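4.2 Rod end effector versus two-finger gripper
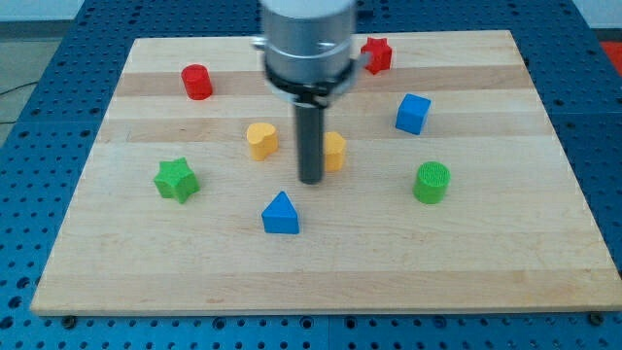
Figure 3. Tabletop setup with the rod end effector above the maple board and the colored blocks.

One reviewer of an earlier draft objected that a rod is hardly a gripper at all, and that setting it beside a two-finger tool tells us more about the choice of task than about the hardware. We think the objection is fair, and we have narrowed our claims to match. The numbers below concern pushing a named block to a named neighbor, and we would not stretch them to picking or stacking.

We ran 662 episodes in total, split between the rod and the Clomow two-finger gripper with its fingers closed. Both tools were driven by the same Landry controller, and each session was capped at 50 episodes. The rod came out 9 points ahead in success rate. We are wary of this gap. Most of it comes from the star and heart shapes, where the closed fingers tended to catch on a corner and spin the block – a fault of finger width as much as of the gripper design. On cylinders and cubes we could find no difference worth reporting.

The Sulwood policy also saw far more rod data in training, which alone might explain the result. Earlier work on the Talovby benchmark reports a similar advantage for rods but does not control for this either. Until both tools are trained on equal data, we treat the ranking as unproven. Section 5 repeats the comparison with 3 controller gains.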